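Premidlow – paid helpers wanted for tidying and arranging our shared workroom

Published 28 June 2021

We are looking for people who like to put a room in order. Premidlow has a large, bright workroom with tall windows, and many people use it every day. By the afternoon there are cups on the tables, chairs in the wrong place and cables across the floor. We want to pay helpers for short shifts, so the room is pleasant again for the next group.

The work is simple, but it asks for attention. You will clear the tables, put things back on the white shelves, keep the clothing rack neat and take care of the flowers. People continue to work near you, so please be calm and polite.

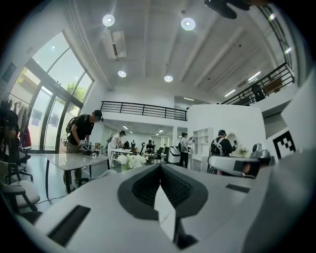 Kelska, who did these shifts in May, wrote to us that the shelves take the most time. Her advice to new helpers was to start there, with one square after another, and leave the tables for later, when fewer people are using them.

We agree with this order, but you are free to find your own. The second part of each shift is the floor. Power strips stay where they are, and the cables must be laid so that no one trips. Please never unplug anything without asking. Small things left on chairs, such as paper cups, go to the trash, and sports things go back to the Pan corner, beside the entrance.
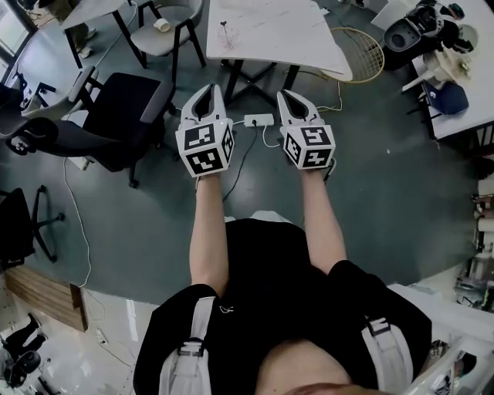 After the floor, you push the chairs back to their tables and write a short note for the next helper – two or three lines are enough. Then the shift is finished.

You should be at least 18 years old and able to stand and bend for two hours. Experience is welcome, but we do not require it. Our working language is English, and it does not need to be perfect.

We pay 2000 crowns for a week of five shifts. The room is on the first floor of the Vinditz building, and you can come by bus 917.

To apply, send a few sentences about yourself to the Premidlow office and write the number 2415 in the subject line. Please tell us also which afternoons are possible for you.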